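### 4.2 What we learned from the open day

I'll admit I was nervous about letting visitors near the rig. We had opened the Prerness lab to the public one Wednesday in October, and Arne Wiegand had promised the local paper that anyone over ten could have a go. In the end 21 people took a turn with the hand-held grippers, most of them for longer than we'd planned (one retired electrician had to be coaxed away for his tea).

The task was the same one we use in Section 3: pick up a power strip, turn it and set it down again with both hands working together. I gave each visitor a short demonstration first, then stepped back and kept quiet, or tried to. Wiebke Fröhlich noted down every question they asked. Far and away the commonest was "which finger closes it?", and we've since rewritten the opening of our instructions to deal with that.

What surprised me most was how people used their left hand. Our own team tends to park it – a habit we picked up on the old Predero set-up – and do the fiddly bits with the right. Visitors kept both hands busy from the start, even if they bumped into things a good deal more (see Figure 6).
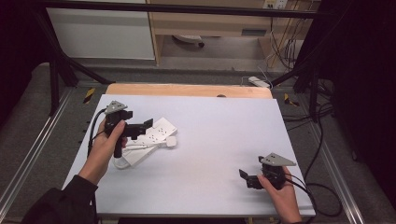

**Figure 6.** Handling power strips with a pair of hand-held grippers on the white board.

Malte Steinbach thinks we should run the whole study again with newcomers only, and I'm half persuaded. Their attempts were slower, about 30 seconds longer than ours on average, but there was far more variety in how they went about it. We haven't mixed the open-day attempts into the 700 reported earlier, as nobody had the same amount of practice and I couldn't think of a fair way to weight them. They're treated separately in Section 5.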